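The Under-18 side completed its league programme on Sunday with a 2-1 defeat at Durnodora, a result that left Skotgate fourth in the table. As in previous seasons, I am using this page to set down a few observations on the young players who may be asked to step up next year.

## Babita Pathak and the question of minutes

Much of the discussion in recent weeks has concerned Babita Pathak, who made her senior debut in April as a substitute. She entered the match after 55 minutes, played on the left of midfield and was trusted with corners from that side. It was a composed performance, and the attention that followed was understandable.

I would nevertheless urge some caution. Comparisons with Mamta Yadav, who scored 21 goals in her first full season, have already been made in several quarters. The two are different players. Yadav was a centre forward from the beginning and was given a settled run in one position. Pathak has been used in three positions since the winter break, and her best work for the youth side has come from deep, where she can see the pitch before receiving the ball.

Kamlesh Mishra, the head coach, was asked on Sunday whether she would start the opening fixture next season. He replied that no such decision had been taken and that her school examinations came first. That seems to me the proper answer.

## Goalkeeping

Thilini Seneviratne has signed for a further year. Her distribution has improved considerably, although she remains hesitant when crosses are delivered to the far post - the second goal at Durnodora was a case in point. A period on loan at Loleo has been mentioned and would, in my view, serve her well.

## Attendance and the ground

The final home fixture drew a crowd of 1,025, the highest for a youth match at the Tiwari Ground. The senior side attracted almost 3,000 on the following weekend. The club has confirmed that the east terrace will remain open for both teams next season, and that juniors will continue to be admitted free of charge when accompanied by an adult.

A balloon and a steamer with buns in its basket:

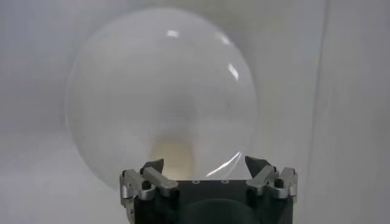
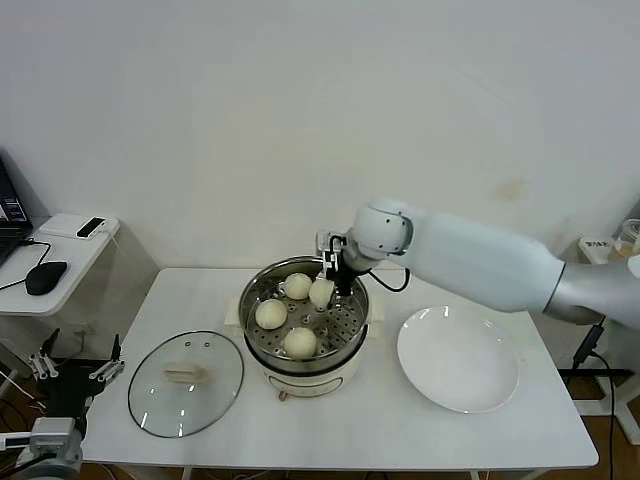
## Pre-season arrangements

Vandana Thakur will again take charge of the youth squad during the summer. Two friendly matches have been agreed, the first away to Loleo and the second at home to opponents yet to be named. Kick-off in both cases is at 2 p.m. I shall publish the squad list here when the club releases it.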